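Molis Society

The Molis Society is a fraternal order for men and women, founded in 1799 in the river port of Vuorinen by the grain merchant Toivo Turunen. Its stated aims are thrift, mutual aid and good conduct at table, the last of which was added after the first annual dinner.

History

Turunen began the order as a burial club. Members paid a weekly coin and were promised a decent funeral with a brass band. Women were admitted in June of the second year, when it was noticed that they had been keeping the accounts anyway.

Membership peaked at 4000 under Grand Steward Martti Karppinen, who counted the dead until they formally resigned. His successor, Reijo Huttunen, revised the figure to 300 and was not reelected.

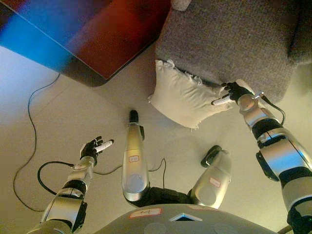
Organization

The society is divided into lodges, called benches. The oldest, Markska Bench, claims precedence over the others and is seated first at meetings. Pivutport Bench has disputed this in writing for most of its existence - the letters fill a cabinet.

New members serve a year as "standers" before they may sit. The initiation rite is secret, although the text was printed by mistake in a parish newsletter and is widely known in Vuorinen.

Charitable work

The order pays for 225 school lunches each week and maintains a small scholarship named for Santeri Pelkonen, a former treasurer. The present Grand Steward is Valtteri Väisänen of Pivutport Bench, who is seated second.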